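발표 메모 (내가 볼 것만)
침구 정리 이야기, 브레블로 생활강좌, 10월 9일

시작 전에
- 마이크 확인. 물.
- 포믹스 쪽 분들 오셨는지 보고 인사. 에르한 에킨지 씨 앞자리.
- 슬라이드 넘기는 건 야오 하오란 씨가 해줌. 내가 고개 끄덕이면 다음.

도입
어제 잔 침대, 오늘 아침에 정리하고 나오신 분? 손 들어보라고 하기. 적게 들어도 괜찮음. 나도 2월 전까지는 안 했음. 이불 대충 끌어올리고 끝. 베개는 바닥.
설문 얘기 짧게. 저크소프에서 강좌 들은 분들께 돌린 것, 응답 569명. 제일 귀찮은 일이 뭐냐 했더니 빨래도 아니고 "천 개는 것". 100명 중 70명 꼴. 여기서 잠깐 쉬기. 웃으면 같이 웃고.

왜 천이 어려운가
접시는 들면 접시 모양. 상자도 그렇고. 천은 드는 순간 모양이 바뀜. 어디를 잡느냐에 따라 다 달라진다. 가운데를 잡으면 기둥처럼 모이고, 모서리를 잡으면 늘어지고. 처음 배우는 분들은 거의 다 가운데부터 잡음. 급하니까.
손수건 꺼내서 직접 보여주기 (주머니 왼쪽!!). 가운데로 한 번, 모서리로 한 번. 말 없이 천천히.

순서, 내 방식
1. 침대 위 작은 천부터 치운다. 스카프, 무릎담요, 벗어둔 옷. 큰 이불은 그대로 둠.
2. 작은 천은 들어서 한 번 턴다. 털면서 모서리 찾기.
3. 모서리 두 개 찾으면 절반은 끝난거다. 반 접고 또 반.
4. 그다음 이불. 발치에서 머리 쪽으로 당기고 옆은 나중에.
5. 베개 마지막.
야만식 접기 (세 번 접어서 마는 것) 물어보면 쉬는 시간에 하자고 할 것. 지금 하면 시간 모자람. 지난번에 그거 하다가 뒤를 다 날림.

무늬 얘기
이건 빼도 됨. 시간 2분 남으면 하고 아니면 통과. 민무늬 천은 앞뒤 구분이 잘 안 가서 접다가 헷갈림. 무늬 있는 게 초보한텐 편하다. 무늬를 기준선 삼아 접으면 되니까. 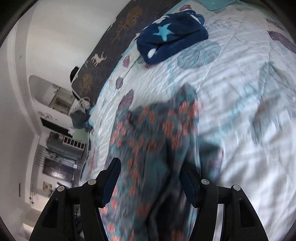
작은 천 먼저, 이불 나중. 이 순서 다시 한번 강조하고 넘어가기. 이불부터 당기면 위에 있던 것들이 다 밀려서 주름 사이로 들어감, 나중에 찾느라 시간 두 배. 청록 바탕에 주황 무늬 천 보시라고 하기, 꼬여서 한 덩어리로 올라오고 위쪽 끝은 이불 위에 퍼져 있음. 가운데 잡으면 기둥 된다던 그 모양. 밑에 흰 누비이불은 깃털 무늬가 커서 나중에 좌우 맞출 때 눈대중하기 좋다고 한마디. 주름도 좀 있는데 주름은 맨 마지막에, 손바닥으로 가운데에서 바깥으로 쓸기. 다림질 얘기 꺼내지 말 것, 끝이 없다.

실습
두 분씩 짝. 탁자마다 천 한 장. 한 분은 잡고 한 분은 모서리만 찾기. 역할 바꾸고. 돌아다니면서 봐주되 대신 접어주지 말기. 자꾸 손이 나감...
에르한 씨 질문 많을 거라 미리 생각. 커버 씌우기는 다음 시간에 한다고.

질문 받기
자주 나오는 것. 고무줄 든 매트리스 커버는 어떻게 접나요? 모서리끼리 포개 넣고 네모로 만든 다음 접는다. 안 예뻐도 됨. 아이랑 같이 하면? 작은 수건부터 시키기.
시간 남으면 손수건 한 번 더. 안내문은 나가는 문 옆에 있다고 말하고 (지난번에 까먹엇음), 천은 걷어서 파란 바구니에.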